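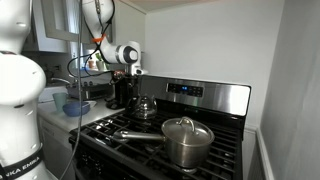

Teaching by hand: a morning in the Cullico test kitchen

Kristof Cuypers starts recording at half past eight, before the phones begin. He runs data collection at Cullico, and most of his week goes on showing two robot arms how ordinary kitchen jobs are done.

"People expect me to be writing code," he says. "I'm moving a lid from a pan to the worktop, and then I do it again."

Each attempt is steered by a person and saved with the camera views and joint positions. The team wants 2000 of them before training starts again in November. A good day gives 63.

"You lose more than you'd think," Cuypers says. "Somebody bumps the counter, or the operator changes their mind halfway. We keep some of those, but they get a different label."

The jobs are written on cards, 17 at present, and operators draw one at the start of each block. Bowls and cups are shifted between attempts so that the system doesn't learn one fixed layout. Cuypers used to leave that to the operators, and found they all put things back in much the same places. 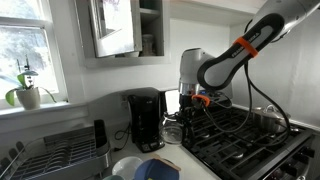 "So now the card tells you where to start from," he says. "It's dull, but the spread is far better."

The last model, Hirell, was trained in a bare lab and did badly in a real kitchen. Daylight was part of the trouble. Cuypers now records at different hours, and one Saturday a month he comes in to catch the late afternoon.

New operators practise for 14 sessions before their work counts. "The first few are jerky - everyone's are," he says. "Then they stop looking at their hands."

He had a block to finish before lunch, and the next card was a lid again.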